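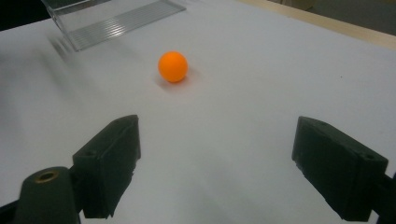 Naranja (color)

El naranja, o anaranjado, es el color que se percibe entre el rojo y el amarillo. En el espectro visible ocupa una franja estrecha, más que la del verde o la del rojo, y los límites varían según el autor. Toma el nombre de la fruta. En la pintura tradicional se considera color secundario, mezcla de rojo y amarillo. También se usan anaranjado, naranjado (poco) y, en algunos países de América, mamey o zanahoria para tonos concretos.

Etimología

Del árabe hispánico naránǧa, este del árabe nāranǧ, este del persa nārang y este del sánscrito nāraṅga. El recorrido de la palabra es el del árbol. Primero llegó el naranjo amargo, traído por los árabes a la península ibérica; el dulce se difundió bastante después, en buena parte por el comercio portugués. De ahí que en persa moderno la naranja dulce se llame porteqāl, y algo parecido en árabe, en turco, en griego y en rumano.

En francés y en inglés la palabra perdió la n inicial, quizá confundida con la del artículo. En español se conservó. En italiano, arancia, sin n, aunque en véneto naransa.

Como nombre de color es posterior al de la fruta. Antes se decía bermejo, rubio, leonado, azafranado, según el caso y según el objeto. Leonado sobre todo en tejidos y pelajes. Bermejo para el pelo. El adjetivo anaranjado es el que prefieren los textos antiguos; naranja como adjetivo es de uso más reciente y suele quedar invariable (camisas naranja), si bien el plural naranjas también se admite.

Nombres en otras lenguas

No todas las lenguas tienen un término básico para el naranja. En muchas queda repartido entre el rojo y el amarillo, y en los estudios clásicos sobre términos de color aparece entre los últimos en fijarse, junto al rosa, el morado y el gris.

En persa, nārenji. Tahmineh Alipour, en su glosario de términos de tintorería (Vocabulario del taller, Ediciones Imarthorpe), recoge además otros que los tintoreros separan del nārenji y que en español se traducen todos igual: el de la piel del caqui, el del azafrán diluido, el del ladrillo recien cocido. Alipour considera que esos nombres son de oficio y no de habla común. Bijan Farahani discrepa en la reseña del libro – dice haberlos oído en mercados, a gente que no tiñe – y la cuestión quedó ahí. Falta bibliografía para este apartado.

En neerlandés, oranje, con el peso añadido de la casa de Orange. El nombre de la dinastía viene de la ciudad de Orange, en el sur de Francia, que a su vez no tiene nada que ver con la fruta: procede de Arausio, topónimo prerromano. La coincidencia de sonido hizo el resto.

Física y percepción

Longitudes de onda entre 590 y 620 nanómetros, aproximadamente. Otras fuentes dan 585. Frecuencia entre los 480 y los 510 terahercios.

La luz naranja estimula en la retina los conos sensibles a las ondas largas y, en menor medida, los de ondas medias. Una mezcla de luz roja y luz verde, con más roja, produce la misma sensación sin que haya nada en la zona de los 600 nanómetros. Así funcionan las pantallas.

El marrón es, en términos de percepción, un naranja oscuro visto junto a algo más claro. Aislado en una habitación a oscuras, el mismo estímulo se ve naranja. Pasa poco con otros colores; el azul oscuro se sigue llamando azul. Ver también: Marrón, Contraste simultáneo.

El cielo del atardecer se vuelve anaranjado por dispersión. La luz atraviesa más atmósfera cuando el sol está bajo y las ondas cortas se pierden por el camino. El polvo y el humo intensifican el efecto, a veces mucho, como tras las grandes erupciones.

Complementario: azul en la rueda de los pintores. En el modelo RGB, el complementario del naranja (255, 128, 0) es un azul celeste fuerte.

Pigmentos

Ocres y tierras. Los mas antiguos. Óxidos de hierro con más o menos agua, del amarillo al rojo. El naranja de tierra se consigue calentando ocre amarillo, y no es muy vivo.

Rejalgar. Sulfuro de arsénico, tóxico. Usado en Egipto, en China, en la Venecia del Renacimiento. Con la luz se descompone en un polvo amarillo, parecido al oropimente, con el que suele aparecer en las mismas vetas. Durante siglos fue el único pigmento naranja puro disponible en Europa, según se suele repetir – aunque el minio tira a veces a naranja y habría que contarlo.

Minio. Óxido de plomo. Tóxico tambien. De minio viene miniatura, por el verbo miniare, sin relación con el tamaño.

Naranja de cromo. Siglo XIX. Cromato básico de plomo. Barato, cubriente, oscurece en ambientes con azufre. Muy usado en carruajes y maquinaria agrícola.

Naranja de cadmio. Sulfoseleniuro de cadmio, principios del XX. Estable y caro. Sigue a la venta para artistas.

Orgánicos sintéticos. Perinonas, pirroles, benzimidazolonas. Han sustituido a los anteriores en casi toda la industria. El catálogo de la casa Konader, por dar uno, lleva 238 referencias y solo 5 son naranjas inorgánicos; el resto de los naranjas, orgánicos. En la gama Sonel, de la misma casa, ninguno.

Tintes

Azafrán, da amarillo anaranjado, caro y de poca solidez. Alazor o cártamo, según el baño, amarillo o rojo rosado. Achiote, en América, para alimentos, cuerpo y tejidos. Alheña, sobre piel y pelo, y también lana. Rubia con gualda, en dos baños, la vía normal en Europa para obtener un naranja que aguantara.

El taller Shojaei trabaja con rubia y cáscara de granada. Receta publicada: 100 gramos de lana mordentada con alumbre, 30 de rubia molida, calor suave y sin hervir (al hervir la rubia tira a marrón), después baño corto de granada. El orden puede invertirse. Con agua muy dura sale más rojo.

Naturaleza

Carotenos en zanahoria, calabaza, caqui, mango, albaricoque. La zanahoria naranja es una variedad relativamente moderna, documentada en los Países Bajos; antes se cultivaban sobre todo moradas y amarillas, de origen centroasiático. La historia de que se obtuvo en honor a la casa de Orange circula mucho y no tiene documentos detrás.

Las hojas de otoño dejan ver los carotenos cuando se degrada la clorofila. En los flamencos y en la carne del salmón el color viene de la dieta. La piel de la naranja no siempre es naranja – en climas sin noches frías la fruta madura puede quedarse verde.

En animales con defensa química el naranja es señal frecuente de aviso: mariposa monarca, ciertas salamandras, algunas ranas. En el tigre pasa lo contrario, ya que sus presas no distinguen bien el naranja del verde.

Usos

Seguridad y señalización. Chalecos salvavidas, conos, obras, ropa de caza. Contrasta con el mar y con el monte. Los registradores de vuelo, las llamadas cajas negras, van pintados de naranja vivo.

Deporte. El balón de baloncesto fue marrón hasta mediados del siglo XX, luego naranja por visibilidad. En fútbol se recurre al balón naranja cuando hay nieve. En tenis de mesa convivieron durante décadas la pelota blanca y la naranja; la elección dependía de la mesa, el fondo y la ropa de los jugadores.

Banderas. Irlanda, Costa de Marfil, Níger, India (azafrán oficialmente), Armenia (albaricoque, según el uso corriente), Bután, Zambia, Sri Lanka. La de los Países Bajos lo tuvo en la franja superior y pasó al rojo; se discute si por motivos politicos o porque el tinte viraba.

Religión. Túnicas de los monjes theravada, del amarillo ocre al marrón según país y escuela. En el hinduismo, el azafrán de los renunciantes.

Simbolismo

Variable, y conviene tomarlo con cautela. En Europa, otoño, calor, energía, precio bajo en la publicidad de los últimos decenios. En Irlanda del Norte, protestantismo unionista. En Ucrania, la revolución iniciada en noviembre de 2004 y que en diciembre obligó a repetir la segunda vuelta. En Estados Unidos, Halloween junto al negro.

En heráldica existe como tenné o leonado, esmalte raro, presente sobre todo en tratados ingleses. La heráldica española apenas lo recoge.

Véase también

Ámbar (color)
Azafrán
Bermellón
Marrón
Salmón (color)

Bibliografía

Alipour, Tahmineh: Vocabulario del taller. Imarthorpe.
Farahani, Bijan: reseña del anterior. Sin paginar.
Konader: Catálogo general de pigmentos.

Última revisión: 4 de octubre de 2020. Pendiente: ampliar heráldica, revisar banderas.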